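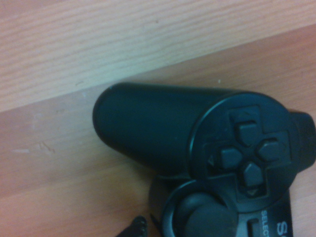

What 3,066 goes get you

Three thousand is the number everyone quotes. Get to 3,000 examples, the talk goes, and the policy starts to cope with things it hasn't met. We are on 3,066 and I'm still waiting to be impressed.

My doubt is about what we count. Of that total, 659 are the same job: pick up one thing from the coffee table, put it in the basket. A game controller is a fair test, black and curved with sticks poking up, and a person driving the arm soon finds the one grip they like. Then they use it again and again. So the learner gets a very good idea of how Renzo Lo Presti picks up a controller, and a thin idea of anything else.

The Zado write-up calls this a "home setting". Fine, there are cushions. But homes change while you're out of them, and ours gets reset by people who know what the arm can reach.
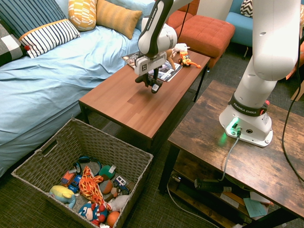

Nyokabi Nyaga read a draft of this and thinks I'm being unfair: a dull set done the same way beats a lively one with sloppy labels, and the Melidthorpe batch was thrown out for exactly that. She has a point about Melidthorpe. I still don't think tidy labels make up for five people with the same habits.

What I'd like is a rule that the driver doesn't lay out the table. I asked for it in May and was told it would slow us down. Well, yes.

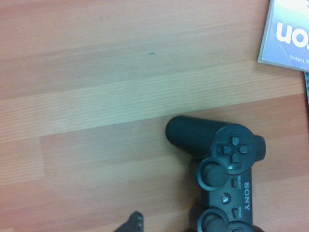 Wrist view, controller and booklet on the table.

The wrist view worries me too. Up close, wood grain fills most of it, and I suspect the Clullell model leans on that more than anyone admits - try it on a plain white top and see. I've offered to bring one in.

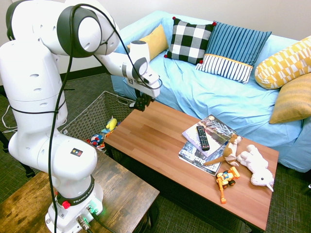

Xia, the next version, is meant to fix all this by mixing in more rooms. Perhaps it will. I'd want to see the failed goes kept in as well, with a note of what went wrong, before I believed a success rate from it. At the moment they get deleted at the end of the afternoon, and I've started keeping my own copies.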